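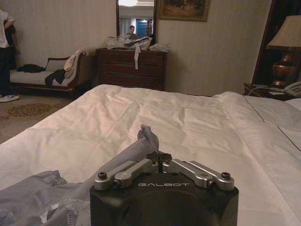 Every moving company says it treats your things like its own, a customer wrote to us one January, and I've seen the inside of a mover's garage. Why should I believe yours?

We didn't have a good answer at the time, and the page that used to be here was part of the problem. It said "care" in every paragraph. We took it down and wrote this one.

## Who we are

Teixeira Moving & Storage is a local moving company based in Prilbridge. We do houses, apartments and small offices, mostly in Prilbridge and Evness, with a regular run out to Brusmont. We also rent storage by the month. We don't move pianos, pool tables or hot tubs. Some companies will tell you on the phone that they do, and then hire somebody else to do it on the morning.

The business is older than its current owners. We bought it, along with the name, two trucks and a filing cabinet of handwritten estimates. Quite a few of those estimates were low by half. We kept them as a reminder of how the trade wins its bookings.

## What we think of this business

Not much, some days. Plenty of it runs on a cheap hourly rate and a long list of things that turn up later on the bill: stairs, fuel, a "heavy item" fee for a fridge that was mentioned twice. We have read the complaints about other firms, and we've read the ones about us, and they have more in common than we'd like.

We are also doubtful about most of the words used to sell moving. "Fully insured" usually means the truck is insured. "Professional packers" may mean people who started last week. "Stress-free" we have never seen. Moving is tiring and it costs more than you hoped, even when it goes well, and a company can only take a bit of that away.

The same goes for awards. We get an email every few months telling us we've been chosen as the best mover in the region, with an invoice attached for the plaque. If you see a plaque in a mover's office, ask what it cost.

## How we charge

We look at the job before we price it, in person or on a video call. Then we give you one written price, with stairs and fuel in it. If we guessed wrong about how long it takes, that's our loss. If you add a garage you forgot to show us, we'll stop and agree on a new figure with you before we load it.

Our minimum booking is four hours. People argue with that, and we understand why, but a crew sent out for one hour can't be sent anywhere else that morning.

We ask for a small deposit and return it if you cancel seven days or more before the move. Inside that, we keep it unless we can fill the spot.

## Breakage

We break things. Any mover that says otherwise hasn't been open long. Mostly it's lamps, flat-pack furniture that didn't want to be moved a second time, and picture glass.

Tell us within eight days and we'll repair it or pay what it would cost to replace it with something of similar age. We don't pay by weight, a common rule in the small print of moving contracts, and one that makes a television worth less than a bag of potting soil. We don't cover boxes you packed yourself unless the box shows damage on the outside. Some customers think that's unfair. We haven't found a better rule.

## Storage

Our storage building is at 1463 Evness Road. It is dry and locked, and it's heated enough to stop things freezing. We won't call it "climate controlled", a phrase that seems to cover anything from a museum vault to a shed with a fan in it. If you own something that needs steady humidity, such as a good cello or old paper records, please keep it somewhere else.

We'll also ask whether you need storage at all. A lot of what comes to us goes to the dump two years later, after the owner has paid more to keep it than it cost to buy. It's odd advice from people who rent out the space, so weigh it how you like.

## Working with us

Crews are on our payroll and are paid for travel time. Tips are welcome and never expected. Anyone on a crew who asks you for one should be reported to the office.

## Getting in touch

The office is beside the storage building, with parking at the side. Get two other estimates before you call, and bring them along if you want. We'll tell you what we think is missing from them, and you can ask the other two to do the same with ours.

*Page last updated 2 December 2024*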